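**Odden, July 3, 2018**

Hi everybody, Rakiya Bako here from Balogh. We're pausing sales of the Rerkwood hand-held gripper, and I'd like you to get the story from me before it reaches you some other way!

We found a fault in the finger linkage. On some units the fingers stay shut for a moment after you let go, and if you're already pulling your hand back, whatever you were holding comes along with you (a cup, a jar, in one case a full glass of water). We've had 3 reports of pinched fingertips. They were all minor, but I don't like a single one of them. The fault can affect any of the 837 pairs we shipped from our Flendness shop, so please don't try to guess whether yours is fine.

Jenő Vida and Anikó Farkas have been going back over the everyday handling work, small clear containers on a tabletop, that sort of thing.

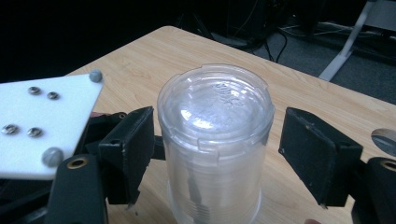
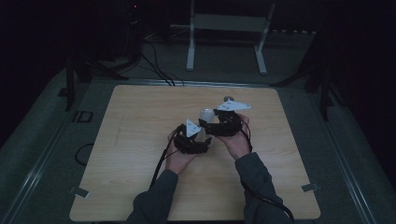
Grippers and a small see-through container on the wood-grain table.

## What to do if you have a pair

Stop using them, please, even if they've been behaving. Unplug the cable first and then slide your hands out, and don't pry at the fingers if they're stuck. Write to Orsolya Vida at our Odden office with your serial number and she'll send you a prepaid box. The new linkage is free and so is the shipping, both ways. We expect to have repaired pairs going out in September, and I'll write again if that slips.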